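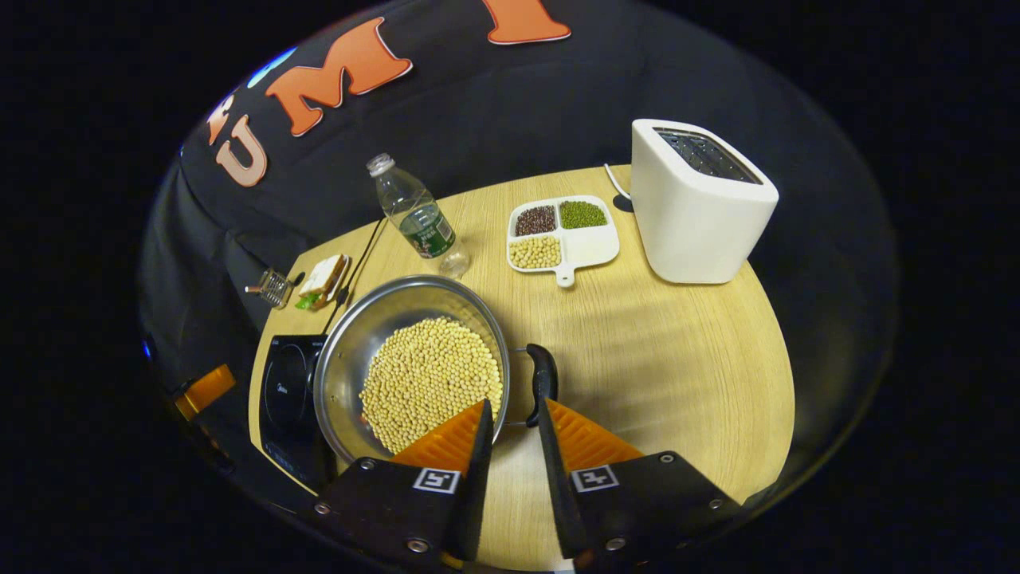

Figure 1. Round table in front of the black backdrop with orange lettering.

Does a Campus Tap Save Bottles? Student project report, Mismont
July 14, 2026

Our module asked us to test a green claim made close to home. We chose the sign above the refill tap in the Ullcombe building, which says the tap has saved 982 plastic bottles. We wanted to know where that number came from.

The counter on the tap adds one bottle for every 600 ml poured. It can't tell who is pouring or what into. In June we watched the tap over 7 lunch breaks and wrote down what people filled. Plenty of them had mugs. Several rinsed a lunch box. One person filled a kettle, and the counter went up by two.

We then asked 20 students at the Arsenault hall what they would drink if the tap were shut. Most said they would use the sink in the kitchen. Only a few said they would buy water, and two of those later told us they hardly ever do. A bottle that was never going to be bought has not been saved, in our view.

The Fliswood shop would not give us its sales of bottled water, so we could not check whether they fell after the tap went in. That is the biggest gap in this report. Our sample is small too, and people may say what they think sounds good.

We still like the tap. The water is fine and it costs nothing to use. But the sign should say how many litres have been poured, as that is all the counter measures. We have sent this wording to the building office and have had no reply so far.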